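# Clearing the floor, one room at a time

July 2018

I said in February that I would write up how we keep the floors clear in this house, and then I didn't. I have done the front room again this week, so the method is fresh and I can put it down properly.

The house is a rental in Plandville. The front room is carpeted wall to wall under whatever else is on it, and we do everything in there: eat half our meals, fold clothes, open the mail, pack for trips. By the end of a week the floor has more on it than the table does. I used to clean it by walking around and picking up whatever caught my eye. That took most of an evening and I always found something under my foot afterward.

What I do now is simple. I divide the room into 3 strips, starting at the window and ending at the door. I finish one strip before I look at the next. Everything that comes off the floor goes into one of these:

- a paper grocery bag for trash
- a second paper bag for cardboard and paper
- a plastic tub for things that live in another room

Things that live in the front room get put back right away. If I don't know where a thing lives, it goes in the tub and gets decided on at the end. The tub is an Ikine one with a snap lid that I bought for sweaters. The lid cracked, so it became the floor tub.

I don't carry anything to another room until all the strips are done. This was the hardest part to learn. If I take a mug to the kitchen I start washing mugs, and then I am in the kitchen for the night.

## The carpet problem

Our floor is harder to clear than a plain one. It's covered in big flowers, cream petals on tan, and there is a patch of rust red and white as well. I like it a lot. A large flower hides crumbs, lint and the odd sock very well, which was fine when I wanted to put off vacuuming and is a nuisance when I want to be sure I got everything. White paper is the worst. A receipt lying on a pale petal is close to invisible from standing height.

So I do the small stuff from low down. I sit on the floor at the start of each strip and look across the pile toward the window while there is still daylight. Paper sticks up and throws a little shadow. I pick those up first, then stand for the bigger things.

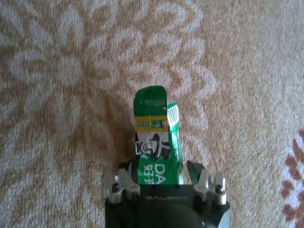
Bathroom packaging is a category of its own with us. I couldn't tell you why toothpaste gets opened in the front room, but it does, along with soap and cotton swabs and razor refills. I think it happens when the shopping comes in. Somebody takes out the tube and carries it off, and the box stays wherever it was dropped, gets stepped on, and ends up under the edge of the couch. A green box I can at least see against the tan. The white and cream ones I have to hunt for.

Cardboard boxes like that go in the paper bag. I flatten them first if they aren't flat already. Our hauler is Enus, and they want small cartons loose in the bin with no plastic bag around them. Check your own pickup rules, they vary a lot from one town to the next. The tubes themselves go in the trash here.

I have tried keeping a little wastebasket in the front room so that packaging never reaches the floor. It worked for a while. Then it filled up and stayed full, and things got dropped next to it. I may try again with a bigger one.

## Vacuuming

Once the strips are clear I vacuum in the same order, window to door. Two slow passes along the pile and one across. I used to do one fast pass and wonder why the carpet looked the same. The vacuum is a Kakakhel upright, the heavy one with the cloth bag. It's old and loud and the cord is too short for the room, so I have to move the plug halfway through. I keep meaning to buy an extension cord.

Before turning it on I run my hand along the baseboard and around the couch legs. That's where the hard little things collect: buttons, staples, pen caps. The Kakakhel will swallow a pen cap and then make a noise like a blender until you turn it over and get it out.

For spots I use a damp white cloth and a drop of dish soap in a bowl of water, and I blot. I tested it in the corner behind the door before using it anywhere that shows. The tan areas come back fine. The red patch I leave alone except for plain water – I don't want the color moving into the white next to it.

## What came out of the tub

I wrote down what the tub had in it this time, mostly to see whether there was a pattern. There were 13 things that belonged elsewhere. Most were kitchen or bathroom items, plus a library book, a phone charger and a screwdriver that I had already replaced. The screwdriver annoyed me.

There was also a jigsaw puzzle piece. We have two puzzles in the house, both 1,000 pieces, and it fits neither one as far as I can see from the box lids. It's in a jar on the windowsill with the buttons.

The tub gets emptied the same night. I go through the house once with it, bathroom first and kitchen last, and put it back behind the couch when it's empty. If there is still something in the bottom that I can't place, I leave it on the table overnight, and usually whoever it belongs to takes it by morning.

## Still to do

The hall is next. It's a bare floor, so it should be faster, but the closet opens onto it and the closet is its own job. I also want to pull the couch all the way out and vacuum underneath, which I haven't done since winter. I need a second person for that because the back legs dig into the carpet when you drag it.

If you have a better way of spotting light-colored paper on a light-colored carpet, leave a comment. I would rather not sit on the floor every time.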